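The long life of a plain cupboard

Why more households are mending the furniture they have 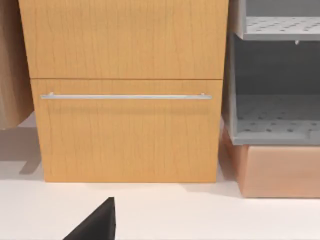
Warm wood grain and a slim bar handle: storage at its simplest.

When the furniture works at Parkska shut, the town was left with a long brick shed and a lot of people who knew how to cut a joint. For years the shed stood empty. In January it reopened as a repair shop called Savchuk, and it already has a waiting list of 80 pieces.

Most of what comes in is ordinary. There are kitchen chairs with loose legs, bedside tables with water rings, and chests whose drawers have stuck for so long that the owners gave up on them. Very little of it is worth much at auction. People bring it because it belonged to a parent, or because it fits an awkward corner and nothing in the shops does.

A stuck drawer is the commonest job. Often the runners are worn, and a strip of hardwood glued along the bottom edge puts them right. Sometimes a bit of candle wax is all it needs, and the shop tells people so over the phone. Loose handles come next. The screw hole has usually been stripped by years of tugging and can be plugged and drilled again in a few minutes.

Finishes take longer. A tabletop marked by hot pans may need stripping back, and the bench charges £19 an hour for that work. Customers are warned that old wood rarely comes up an even colour, especially where a cloth or a lamp has sat in the sun.

The next town along, Staltia, wants a shop of its own. A collection there has raised 356 pounds of the 1,000 needed for a first set of clamps and saws. Until then its broken chairs go over the hill to Parkska — most of them on the roof of somebody's car.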